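How I collect demonstrations for a spoon-and-mug task

2019-06-20
by the Salcedo bench notes author

A few people wrote in after my last post asking how I record the demos for the stirring task, so I'm finally writing the whole thing down. The short version is that you drive the arm by hand, over and over, and save every run. The long version has a lot more wiping up in it.

My setup is a tabletop arm I call Luvov (it came with a serial number and I got tired of reading that out), a fixed camera looking down over the table, and a recording program named Surgate that I wrote in February and have been patching ever since. You don't need any of those. You need an arm you can move by hand or with a second controller, a camera that doesn't wobble, and something that writes the joint positions and the video to disk with the same clock. If your clocks disagree, fix that before you read any further. I lost a whole batch to a drifting clock and the policy I trained on it reached for everything late, like somebody on a bad phone line.

Pick the task and write it as one sentence

Mine is "pick up the spoon, stir the coffee, put the spoon back." That's it! I tape the sentence to the monitor. It sounds silly, but when you're deep into a session you start doing cute extra things, like tapping the spoon on the rim, and then half your demos have a tap and half don't. The model can't tell which one you meant. Decide up front. I decided no tap.

You also want to decide what counts as the end. For me the run ends when the spoon is resting on its stand and the arm is back home with the gripper open. Not when the spoon is nearly there. If you stop recording early, the trained arm tends to hover over the stand and never let go, and it is very hard to watch.

Give the spoon somewhere easy to live

A spoon lying flat on a table is a pain for a two-finger gripper. The handle is thin, the fingers scrape the tabletop, and you end up pushing it around for ages. I spent an embarrassing number of evenings on this before I put the spoon up on two wooden blocks with a gap between them. The fingers can come down on either side of the neck in the gap and close without touching the table.

Leave the gap wide enough for your fingers plus some sloppiness. Mine was too tight at first and I kept knocking the near block. I set the bowl on the far block with the round side up, and let the handle run across the near one. Whichever way you lay it, lay it the same way up every time unless you really want the model to learn both. I tried mixing them early on, and I'd save that for later if I were starting over.
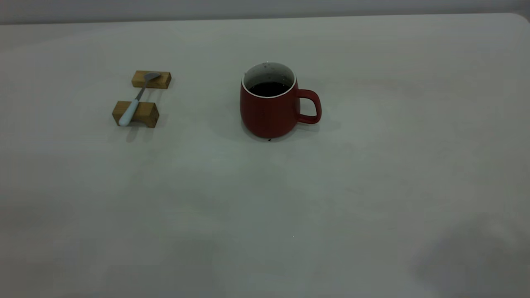

Once the layout works, mark your limits and then move things around inside them. I keep the mug to the right of the blocks, and I shift it a little between runs, sometimes closer, sometimes farther back, sometimes with the handle turned. The blocks I shift less. My first set had everything in exactly the same spot and the policy looked brilliant until I nudged the mug over by a couple of inches, at which point it stirred the air with total confidence.

Don't go wild, though. If the mug can be anywhere at all, you'll need a mountain of demos to cover it. Pick a patch of table you care about and fill that patch in evenly. I have a habit of putting the mug back where it's comfortable for me to reach, so now I get a script to pick the spot and I just obey it. The script is about a dozen lines of code and has done more for my results than any clever change to the network.

What to put in the mug

Use real liquid if the task is going to have real liquid. I started with an empty mug because I was nervous about spills, and the runs looked fine, but the camera sees something very different when there's dark coffee in there and a white inside to the mug. I use cold leftover coffee. Please don't use hot coffee, you'll be leaning over this table a lot.

Keep the level below the rim by a good bit, so there's room for the spoon and for your mistakes. Top it up when it gets low. And let the level vary some, same as the mug position, because nobody fills a cup to the same line twice.

About drips: I go back and forth on them. Big puddles I wipe up between runs. A small drip I'll often leave until the next break, since a real kitchen table has drips on it and I'd like the arm not to care. What you want to avoid is a table that's spotless in the first demo and filthy in the last one, with your mug positions also changing over the session. Then the mess and the position are tied together, and the model may pick up on the wrong one.

Driving the arm

Right, the fun part. Here's my order for each run:

Send the arm home and check the gripper is fully open.
Set the mug where the script says.
Lay the spoon back on the blocks.
Get your hands and sleeves out of view.
Start recording, and wait one breath before moving.
Pick up the spoon by the neck, and lift straight up before going sideways.
Come in over the mug from above, lower the bowl, stir.
Lift, pause for the drip, and go back to the blocks.
Set it down, open, go home, stop recording.

Lifting straight up matters more than it looks. When I cut the corner, the end of the handle would catch the near block and spin it, and then there's no stand to come back to. You can save that sort of run if you want examples of recovery, but put it in its own folder.

Stir slowly. My natural stirring speed is way too fast for the camera's frame rate, and on video it turned into a gray smear. I do 2 full circles at a lazy pace and then come out. Why 2? One circle sometimes looked like a wobble, and with more than that I lost track and every run came out a different length. Choose a number you can do without thinking.

And keep moving. Long pauses in the middle of a demo are poison, because the arm learns that sitting still is a perfectly good thing to do above a mug. If I have to stop and think, I throw the run out. The one pause I keep is the one after lifting the spoon, and I try to make it the same length each time.

How many is enough

I record in blocks of 10 and then get up and walk around. My driving gets visibly worse if I push past that, and bad driving goes straight into the model. After each block I play the runs back at high speed and delete the ones that make me wince.

The set I'm training on right now has 417 demos in it. That took a lot of evenings. You'll see signs of life well before that, so train something early, even if it's terrible. My first try kept missing the spoon on the same side, and that sent me back to find that nearly all my demos had the blocks turned slightly the same way. I'd have gone on collecting the same lopsided data for weeks otherwise.

Label as you go

I type a short note after each run while it's fresh: good, clumsy, bumped the mug, dropped the spoon. Going back later to label a pile of video is miserable, and I've never once finished doing it. Surgate puts up a little box for the note and won't start the next run until I fill it in, which I find annoying and wouldn't give up.

Save the lighting settings in the note too if your room changes. Mine has a window, and the shadows across the table drift all afternoon. I like having some of that variety, but I want to know which runs have it.

Back up the folder before you train. I keep one copy on the bench machine and one on a drive labeled Londar, after the project this all started as, and I copy it over at the end of every session even when I'm sick of the whole business and want dinner.

Next I'm going to try the same stand with a fork. The neck is flatter and I already know the gripper pads are going to slip, so if you've found a grippy pad material that survives being dunked in coffee, send me a note.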